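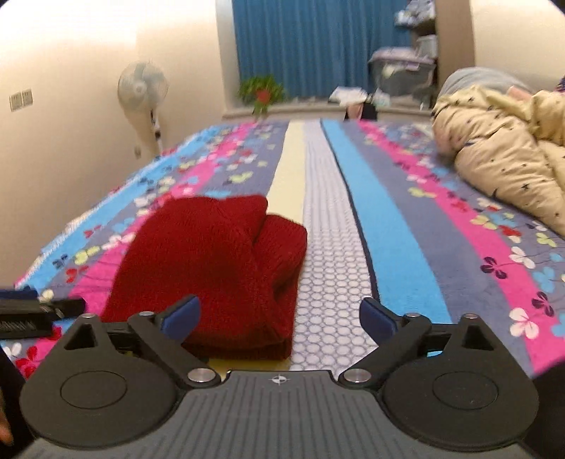
Ticket: Scorebook does not match scoreboard after rain break
Opened by: Napaporn Phetsri, scorer, Fellorwood Cricket Club
Product: Notlow Scorer (tablet) with Brullholm scoreboard
Priority: High
Status: Closed

Napaporn Phetsri wrote:

Good morning. I am the scorer for the Fellorwood women's team and I have a problem with the match against Chareonsuk. We play 50 overs each side. The rain came when we were batting in the second innings, and the umpires reduced the match. I entered the break in the app, and after the break the scoreboard outside showed a different total from my tablet. The tablet said 4 wickets down, the scoreboard said 2 wickets down. The runs were also different.

I tried these things already:
Closed the app and opened it again. No change.
Disconnected the scoreboard in Settings and connected it again. The scoreboard went dark, then came back with the same wrong numbers.
Changed the batter on strike and changed back. The names were updated on the board, the total was not.

We finished the match with the paper book, so the result is safe. But the league wants the ball-by-ball file from the app, and I am afraid to send a wrong one.

Fongchan Somboon (Notlow support) wrote:

Hello Napaporn, thank you for the clear report. Please do not delete the match from the tablet. Could you tell me:
Which version is shown under Menu, About?
Did you use "Interruption" or "End session" when the rain came?
Was a second device open on the same match?

Please also export the match log and attach it. It is under Match, Tools, Export log.

Napaporn Phetsri wrote:

The version is 530. I used "End session", because I did not see the other button. It is maybe hidden when the over is not complete? The rain started after the fourth ball.

For the second device I must ask. Our assistant scorer Kamonchanok Saengthong had the match open on her phone before the start, but she told me she closed it.

Log is attached.

Kamonchanok Saengthong wrote:

I am adding my part here. I did not close it completely, I only locked the phone – sorry. When I looked during the rain, the app asked me "Continue as main scorer?" and I pressed Yes. I thought it only wanted to refresh the page.

Fongchan Somboon wrote:

Thank you both, this explains the log. I can see two main scorers after the break. The scoreboard followed the phone, and the phone had stopped receiving balls before the last two wickets fell. The tablet has the full record up to the rain and also after it.

About the button: you are right, in this version "Interruption" does not appear in the middle of an over. I have reported it to our developers.

Please do these steps in this order:
1. On the phone, open the match, choose Leave match, and confirm. Do not choose Sync.
2. On the tablet, go to Match, Tools, Scorers and check that only Napaporn is listed.
3. Open the innings, find the entry "End session" and change its type to Interruption.
4. Enter the revised overs and the revised target from the umpires' sheet.
5. Press Recalculate, then compare with the paper book before you export.

Napaporn Phetsri wrote:

Steps 1 to 4 are fine. After Recalculate the total and the wickets agree with the paper book. One difference is left: the bowling figures of Ivone Honorato. In my book she has one wide more, and in the app it is written as a bye. This was the last ball before the rain and we were all in a hurry, so I think it is my mistake on the tablet and not a fault of the app. Can I correct only this ball?

Fongchan Somboon wrote:

Yes. Long press on the ball, choose Edit, and change Bye to Wide. The app will ask if it should add an extra delivery to the over. Check your book first – if the umpire allowed the extra ball after the restart and you already entered it, choose No.

Napaporn Phetsri wrote:

The extra ball was already there, so I chose No. Now everything agrees, also the extras. I sent the file to Kamonchanok Rungrueang at the league and she accepted it this afternoon.

We tested the Brullholm board again at training, with only the tablet connected. It followed every ball, and the wickets were correct. I also made a short interruption between two overs and it came back with the right total.

One request, if possible. The question "Continue as main scorer?" should say that the other person will lose the scoreboard. You may close the ticket.

Fongchan Somboon wrote:

Request added to the list for the wording of that message. The missing button has its own ticket, and I have put your address there so you receive the updates. Until it is fixed, please use "End session" and change the type afterwards, as in step 3.

Closing this one as solved.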